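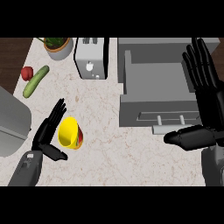
Two Hands in a Kitchen: Report on Our Home Workshop Build

By Dewanti Kusuma and Priit Navickas, Skomgate shared workshop

1. How we got here

When we signed up for this project in March we wanted, more than anything, to build a pair of robot arms we could keep on a bench and be proud of. Our advisor, Trinidad Lumanlan, very kindly let us talk for nearly an hour before asking what the arms would do on their first day. We had no good answer (we had a lot of opinions about bolts, though!), so we went home and decided on a kitchen. Everyone knows what hands are for in a kitchen, and it seemed a friendly place to begin.

We named the build Pondero, and we agreed to work in simulation first while the parts for the real arms were still being printed at Skomgate. The simulated kitchen has a marble counter with a toaster and a potted plant along the back, a cucumber over on the left, and a yellow cup out in the open between the two hands. The cup is what we care about most.

2. The hands

Each arm ends in a black hand with jointed fingers, much like our own. Priit wrote the control code and I did the models, and we swapped whenever one of us got stuck, so by now we have both broken everything at least once. Our starting pose has the fingers stretched out toward the back of the counter, and it took us 3 tries to settle on it. In the first two versions the thumbs were tucked in, and every reach began with an awkward little unfolding that we both disliked.
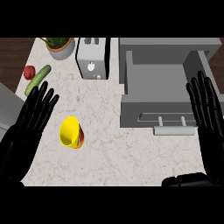
The cup gave us the most trouble on paper, too. It sits at a tilt with its mouth up and to the left, and a hand coming straight down over it would have to close around a slanted side. We sketched 6 approaches in our notebook and kept 2 of them, both from the side and both with the left hand.

3. On the workbench

The real frame is still only half together. Raimonds Liepiņa lent us his drill press and a great deal of patience, and the shoulder brackets are finished. The wrists are waiting on bearings, and we would like to order a spare set while we are at it. Until they come, we will keep running the side approaches in simulation and writing down where the thumb ends up each time.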